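Kids' News Corner
Home | Science | Animals | Puzzles | Ask Us
5 min read
128 shares | 35 comments

How Does a Robot Open a Bag?

You probably zip and unzip something every day. It might be a coat, a pencil case or a school bag. You don't have to think about it much. For a robot, a bag is one of the harder things in the room.

In January, the Cartwright workshop in Dirkbridge held an open day. Families could walk in, look at the robots and ask the engineers questions. We went along to the bag table, where a robot arm named Usto was working with a navy blue bag.

What is a robot arm?

A robot arm is a machine with joints, a bit like your shoulder, elbow and wrist. Motors turn the joints. At the end of the arm is the part that does the holding, called a gripper. Usto's gripper has two black fingers. They can move apart and they can squeeze together, and that is all they can do. You have five fingers on each hand, and they bend in several places, so you can do much more.

Usto also has a small camera near its wrist. The camera looks past the fingers, so it sees whatever the robot is about to touch.
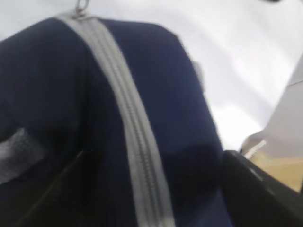

Close up, the gray zipper looks very wide. The black fingers are at the bottom.

Why is a bag so hard?

Think about a wooden block. If you pick it up and put it down, it is still the same shape. A robot can learn that shape once and use it again.

A cloth bag is different. Push it and it dents. Lift it and it sags. Lay it down and it makes new folds. Engineers have a name for things like this. They call them "soft objects" or "deformable objects". Deformable means the shape can change.

Rosalía Arroyo is an engineer at the workshop. She gave each visitor a handkerchief and asked them to drop it on the table twice and make it land the same way both times. No one in our group could do it.

"That is the robot's problem," she said. "The bag it saw a second ago is a different shape now."

How does the robot find the zipper?

A computer looks at the camera picture and searches for clues. Color is one clue. On this bag the zipper is light gray and the cloth is dark blue, so the two are easy to tell apart. Shape is another clue. A zipper makes a long stripe, even when the bag is bent.

But the computer has to be careful. The bag has a gray strap too, and the strap is almost the same color as the zipper. A robot that looked only for gray could grab the wrong one.
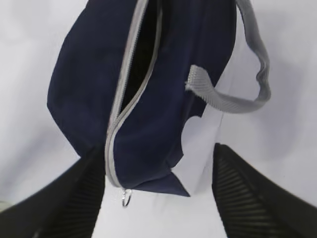

The zipper is open near the top, and its metal ring hangs down between the fingers. The gray loop on the right is the strap.

Try this at home: close one eye, put on a pair of thick mittens and ask someone to hand you a bag with a zipper. Use only your thumb and one finger. See how long it takes you to get hold of the pull.

How does the robot hold on?

Cloth is slippery, so a gripper needs some help. Usto's fingers have ridges on the inside, like the lines on the bottom of your sneakers. The ridges press into the cloth and help stop it from sliding.

The robot also has to choose where to hold. One way is to pinch a fold. When cloth bunches up, it makes a small ridge that stands out from the rest, and two fingers can close on either side of it. You do the same thing when you pick up a sock.
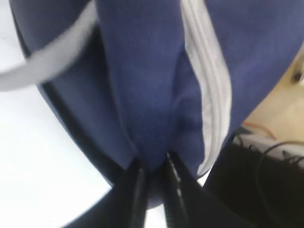
Squeezing is a separate job from finding the right place. If the fingers press too lightly, the cloth slips out. If they press too hard, they could damage something delicate inside the bag. People learn how hard to squeeze when they are babies. Robots have to learn it too, and they learn it by trying many times.

How many tries does it take?

A lot! Rosalía keeps a list on her computer. By the morning of the open day, the team had recorded 1461 tries with bags of different kinds. Each try is saved, even the ones that go wrong – the computer can learn from mistakes as well.

What would a robot like this be used for?

The team at Cartwright would like robots to help in places where people pack and sort bags all day. Another group, in Wondunstead, wants one that can help people who find zippers difficult because their hands hurt. Both jobs are still a long way off.

Words to know

Gripper – the part of a robot that holds things.
Joint – a place where an arm can bend or turn.
Deformable – able to change shape.

3477 views | Share | Print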